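Introduction to Automation
Handout 6: Notes for the Plallinmont visit

Instructor: Gertraud Nägeli
Lab assistant: Dilwyn Wynne

These notes cover the November visit to the Plallinmont open day. Read them before you write your visit report. If you missed the trip, you can still do the report from this handout and the slides from the week before, but talk to Dilwyn first.

1. What the visit was for

So far in the course we have treated picking up an object as one box in a diagram. The visit was meant to show how much is inside that box. The hosts, Ifigeneia Pappas and Cyrill Rainer, ran two stations. The first was a packing cell in the Forell hall, fenced, doing one job all day. The second was the kitchen table in the teaching lab, where an arm handles toy food and cookware. Most of your report should be on the second station.

2. The packing cell

The Forell cell moves cartons from a belt to a pallet. Every carton is the same size and arrives in the same place. The arm does not look for anything. A light sensor says a carton is there, and the arm runs a stored path. Cyrill gave the cycle time as 4 seconds and the count for that morning as 203 cartons before we came in.

Two points to note from his talk:

The path is stored as joint positions. If the pallet is moved, someone has to teach the path again.

The stops we saw were all caused by the belt. When a carton came in at an angle, the sensor did not trip in time and the cell waited for an operator.

This is what the textbook calls a structured setting (chapter 3). The work of making the task easy was done ahead of time by the people who built the belt and the guides.

3. The kitchen table

Nothing on the table is held in a fixture. Objects can be set down anywhere, and they differ in shape and stiffness. The demonstration is called Stivo in the lab, and you may use that name in the report. A run can last up to 40 seconds, after which the attempt is called off and logged as a miss.

Terms you will need:

Approach: the motion that brings the open fingers to both sides of the object.
Grasp: closing the fingers until the object is held.
Overhead view: what a camera above the table sees. Good for finding where things are, poor for judging height.
Wrist view: what a camera near the gripper sees. Good for the last part of the approach, poor for knowing where you are on the table.
Occlusion: one thing hiding another. The arm itself is the most common cause in an overhead view.

Ifigeneia spent some time on soft objects. A hard block stops the fingers at a known width. A cloth toy gives way, so finger width alone does not tell you how firmly it is held. Sowmya Pillai asked whether the gripper could use motor current in place of width. The answer was yes, with a threshold set by trial for each kind of object. Write this down, as it comes back in Handout 8.

The pictures for this section are two overhead views and one wrist view, all with the ketchup bottle.

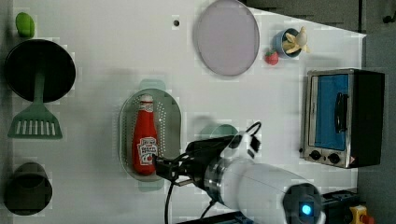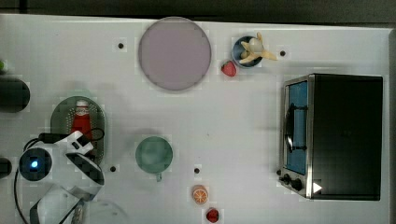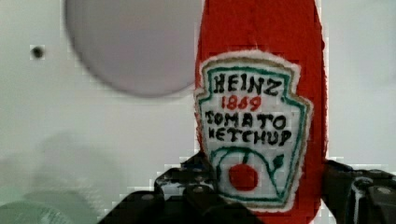 4. Comparing the two stations

Use the same headings for both stations so that the reader can compare them: where the objects are, how the arm knows, what counts as success, what happens after a failure, and who has to step in.

Be careful with the word "accurate." The two arms may well repeat a position equally closely. The difference is in how much is known about the object before the arm starts to move. A stored path is fine when the answer is "everything." At the table it has to be worked out on each run.

Also be careful with speed. Several of you said on the bus that the table arm was slow. It was running under a speed limit because people were standing close by. The Forell cell is fenced and has no such limit.

5. Questions from the discussion

Why not use only the wrist camera? Cyrill's answer was that the arm would have to search the table before it could start, which takes time and brings the fingers near things it has not seen yet.

Could the packing cell be run the way the table is? In principle yes. He did not think it would pay while the cartons stay the same size.

Does clutter matter if the target is in plain view? Yes. The fingers and wrist need room on the way in, and the grasp that is easiest for the bottle alone may be blocked by what is next to it. Draw this in your report. A top-down sketch is enough.

6. The report

Length: 2 pages plus sketches. Work in pairs if you like, but hand in separate reports. Describe one approach and one grasp at the table in your own words, then fill in the comparison from section 4. Use your own notes for anything you say about timing.

Reading: Koller course reader, the chapter on grippers, up to the part on suction. The part on suction is for Handout 7.

Hand in on paper at the lab office. Dilwyn is there from 2 in the afternoon.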